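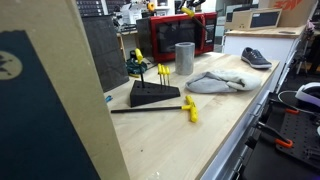 Workbench with tool stand and cardboard box.

FELTEN OPENS SATURDAY CLINIC FOR PEOPLE HURT ON THE JOB

WUKUVHOLM, April - I've been wanting to write this one for a long time, so forgive me if I sound a little excited! Starting this month, my law office, Felten, is opening its doors every Saturday morning for free talks with workers who got hurt on the job and don't know what to do next. No appointment, no fee, and you don't have to hire us afterward (plenty of people won't need to).

Last year we took 1,000 calls about workplace injuries, and 667 of them came in after five o'clock or on a weekend. That told me something. People who work shifts can't sit on hold with a law office at ten in the morning, and by the time they do reach us, they've often signed a form they didn't understand or let a deadline slide by. 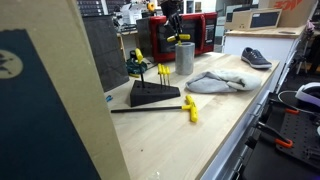
a workbench with hex keys

So what happens when you come in? You'll sit down with me or one of the other lawyers for half an hour or so and tell us how you got hurt. We'll go over whatever paperwork you have, tell you which deadlines look close, and explain how a workers' compensation claim usually moves along. If there's a second claim hiding in there - say, against the company that made a faulty ladder, or a driver who hit you while you were out on a delivery - we'll talk about that too. It gets missed more than you'd think.

Please bring your accident report if you have one, any letters from the insurance company, your last few pay stubs and the names of anyone who saw it happen. No paperwork yet? Come anyway.

We tried this out quietly over the winter and saw nearly 110 people, a lot more than I'd planned for (we ran out of chairs twice). Most had back, shoulder or hand injuries, and quite a few had been turned down once already and figured that was the end of it. A denial letter has an appeal date on it, folks. Please read that part first!
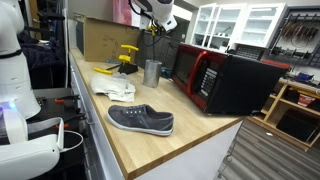

Long wood countertop with a tool cart beside it.

The clinic runs from 9 a.m. to noon at our office in the Quan Building, downtown Wukuvholm, with four lawyers on hand each week. Statari, the interpreting service we already use for our regular cases, will be there the whole morning, so tell us at the front desk which language you'd like. Parking behind the building is free on weekends, and there's a ramp at the side door.

I can't promise anyone a result, and a half-hour talk doesn't make me your lawyer. But I can promise you'll get straight answers in plain words, and coffee.

Reporters who'd like to stop by are welcome before we open at nine. Once clients are in the room, it's private.

Contact Felten | Copyright Felten, all rights reserved. Attorney advertising. | Back to top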